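Mon 14 October

Sourdough bench notes, Foltirdale kitchen workshop

Starter sluggish again this morning. Fed last night at the usual ratio but the rye from Mersha is a new sack and it drinks far more than the old one. Stiff as putty by breakfast. Added a splash more water, stirred, left it by the boiler. Moving by eleven.

Two doughs on today:

Lutus – white with a bit of wholemeal, long bulk, no changes from last week except salt in later. Felt slack after the second fold, gave it a third and it pulled together nicely. Shaped a bit tight on top, one tore. Pinched it shut and put it in the basket anyway.

Mersha rye – all rye, tin loaf. Smelt right, sour but not sharp. Smoothed the top with a wet spoon, dusted, cracks showing in the flour when I went to put the oven on. Could of gone in ten minutes sooner.

Oven: Brandik still reading high on the dial. Thermometer on the middle shelf says it's well short, so ignore the dial and go by the thermometer. Somebody please write that on the door, I keep forgetting and so does everyone else. Seal at the bottom left is going too, steam gets out there. Been like that since January.

Bakes – Lutus good colour, ear on one, the torn one burst at the side as expected. Crumb fairly even, slightly gummy near the base. Cut too warm, my own fault. Rye not cut yet, leave it wrapped till tomorrow at the very least.

To do:
– three more bags of the old rye if the mill has any left, otherwise rework the water for the new
– scrape the baskets, they are getting claggy
– try Lutus with a shorter final prove, two hours and straight in
– new blade for the lame, this one is draging
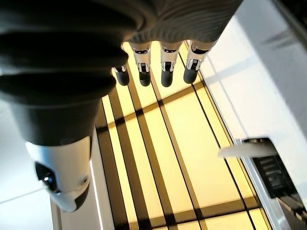 And keep some starter back before the next feed, in the small jar in the fridge, lid loose. Last time it all went in the dough and we had to begin again from scrapings.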